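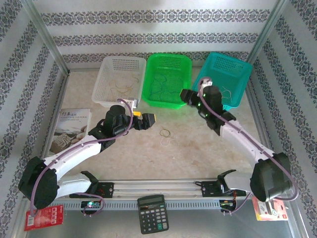

Home Storage & Small Repairs Club › Members' Help Desk

Sorting rubber bands by color: does it do anything?

Posted by Yaw Agbenyega, 2022-06-22

I keep reading that rubber bands should be sorted by color before you put them away. We have the three baskets now, white, green and teal, with the mesh sides. Tan bands have ended up in the white one and also in the teal one, and the dark blue ones are in the green. So the system already has a hole in it and I'm not sure I want to fix it.

My doubts are these. A tan band and a blue band of the same size do the same job. The pale see-through kind I can barely find on a beige surface, never mind assign to a color. And mesh baskets seem like an odd choice for something that hooks itself on every hole. The Famer storage leaflet says sorted bands "last longer," with no word on how color would have anything to do with that.

Has anyone kept this up for more than a month and noticed a difference? I also have patterned wallpaper behind the shelf at home and was told to take it down because "busy walls make you lose small things." I'd like a second opinion on that too before I strip anything.

Margit Magnusson
Member, 3,099 posts

I've done it both ways. Color sorting is worth it only if your colors mean something. If the blue ones all came from one bag and are all one size, then you are really sorting by size and the color is a handy label. If you bought a mixed bag, the color tells you nothing and you'll be stretching each one to check anyway.

As for lasting longer, I don't buy it. What kills rubber bands is sunlight, heat and age. A band left on a windowsill goes sticky or cracks whether its neighbors match or not. I threw out a whole tub of Lirasus bands in May that had been beautifully sorted for years. Every one of them snapped.

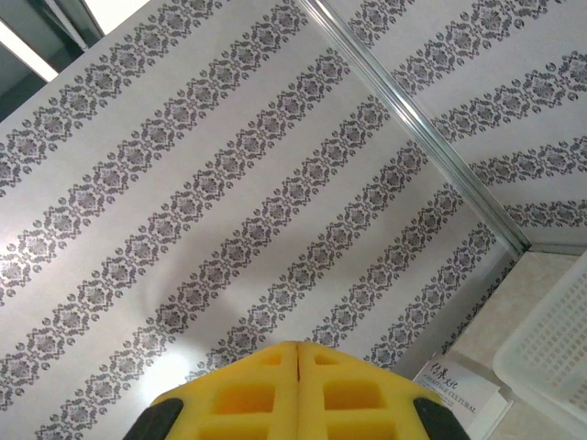 Do rubber bands keep better in a closed box than in an open basket?
A closed box is better for long storage, as long as it stays cool and dark. An open basket is fine for bands you'll use up in a few weeks.

That was the short version I gave my sister, and she has stuck with open baskets regardless. Mesh does catch them, by the way. Put a sheet of card in the bottom and most of the snagging stops. I would also stop putting tan in two places, unless one basket is for small and the other for large. Pick one and tip the other into it.
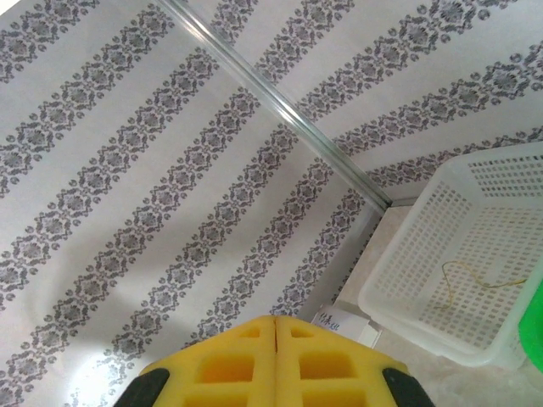 On the wallpaper, leave it alone. Bands get lost on the surface you drop them on, so change that if you must change anything. A dark tray mat costs very little and a pale band shows up on it right away. Stripping a wall to find a rubber band is a lot of scraping for a doubtful result, and I have never seen the "busy walls" claim made by anyone who had tried it.

ruangrit_fan
Member, 17 posts

just put them all in a jar. i have had 19 of them round a doorknob since winter and they are fine

Margit Magnusson

Give the doorknob ones a good pull and then tell me they're fine.

Yaw Agbenyega

Thanks both. I'll merge the tan ones and try the card. Still not convinced about the color basket system but it can stay as it is for now. The wallpaper stays up.

Related threads
Fulix drawer dividers: too shallow for string?
Do mesh baskets ever come properly clean
Keeping twist ties flat
Ruangrit shelf brackets, missing screws
How old is too old for packing tape

Contact the Help Desk | © Home Storage & Small Repairs Club | Back to top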